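# Visit notes: the gripper bench at Clultano

I'd wanted to see this bench since March, and it did not disappoint! Lakmal Abeysekara met me at the door, handed me a hex key before he'd even offered coffee, and said I could help with the service if I promised not to lose any screws.

The tools they look after are hand-held two-finger grippers, used for picking up soft household stuff: pouches, towels, blankets. Each finger is a black frame with a blue pad on it, and the pads are where all the wear goes. They're covered in tiny raised bumps, and fleece lint packs in between them (far more than I'd have guessed). Lakmal brushes them dry first, then wipes them down, then holds each one sideways under a lamp to look for bumps that have gone flat.
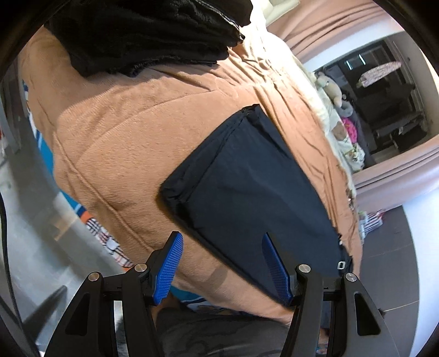

Next come the linkage screws. He checks every one by hand after 680 grasps, and at almost 1,000 the pads come off whatever they look like. The tool I worked on was number 123 and had a little play in the left arm, so we backed the screw out, cleaned the thread, put on a dot of thread lock and ran it back in. Then you open and close the fingers slowly and feel for any catch. Mine caught. Too tight! A quarter turn back and it moved beautifully.

Dezső Vincze does the last check, which is setting the pads so they meet evenly. He closes the fingers on a strip of paper and tugs it from both sides, and if one side slips he shims that pad and tries again. I got it on the third go and was ridiculously pleased with myself.

They keep a paper log on a clipboard, one line per job, with a column for which pad was swapped and who did it. My line is in there now, dated 2019-07-11, with my terrible handwriting and a coffee ring next to it.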